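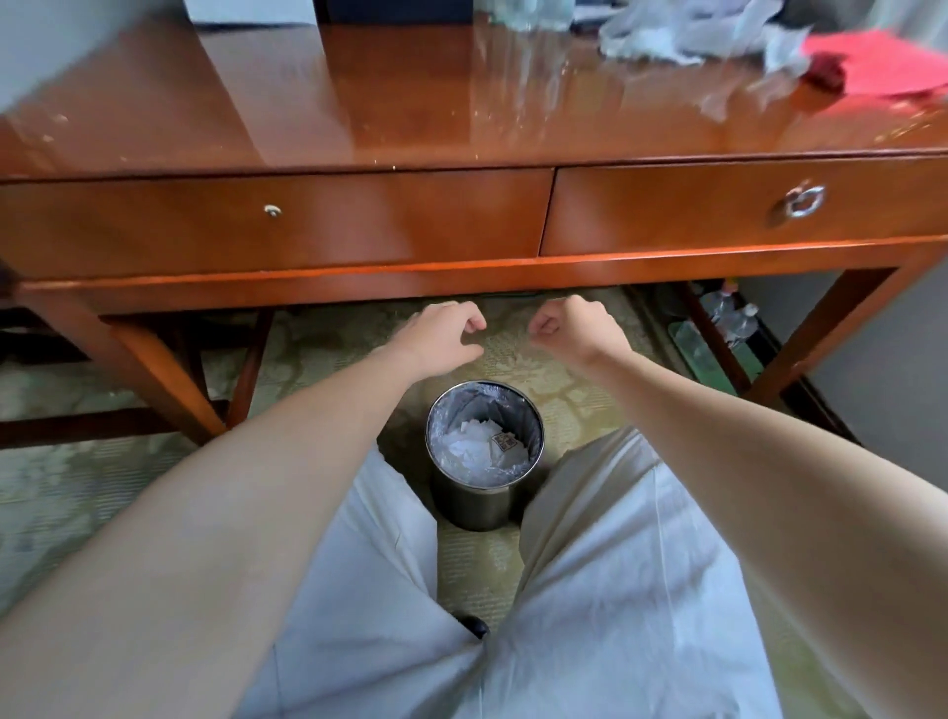

**Figure 3.** A seated demonstrator at the desk, both hands just under the drawer fronts. The left drawer has a small round knob, the right one a ring pull.

### 5.2 Failed drawer pulls

We do not think the 1196 demonstrations taught the Ravn arm to open drawers. They taught it to reach for them. In the June trials the policy put its fingers near the hardware most of the time and then closed them too early. With the ring pull, it often pinched the edge of the backplate and kept pulling until the force limit tripped. Karnemine logged three of these runs as successes. Its success check reads wrist travel and never looks at the drawer.

Li's earlier report blames glare from the polished desk top. We doubt it. We ran 400 further trials with the top covered by a matte cloth, and the early closing remained. A starting pose like the one in Figure 3, with the hands already in loose fists, seems a likelier source of trouble, though we have not tested this.

The safety side worries us more. In seven trials the arm held its pull after the stop command, and the Fikon controller reported a normal halt each time. Plorkimska's patch is said to fix the delay. We have seen no logs that show it, and until we do, we advise against running this policy with a person seated at the desk.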